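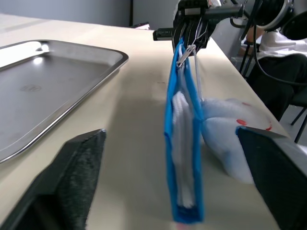

Blue bag, white fabric folded inside, soft toy alongside.

The Huslow travel bag is sold as holding "everything for a weekend". Zihan Pan and I had our doubts, so we got one in September and tried packing it with things from the house.

I do like the blue, and the seams down the sides are only a shade darker, so they don't shout. There's a small silver clasp at the top and a thin white cord hanging from it. I'd want a thicker cord - this one looks made for a gift bag.

The white toy with the red markings is a soft, lumpy thing and I can't see it sharing the bag with much else. The shop page claims 1,077 happy buyers. I'd like to know what they packed.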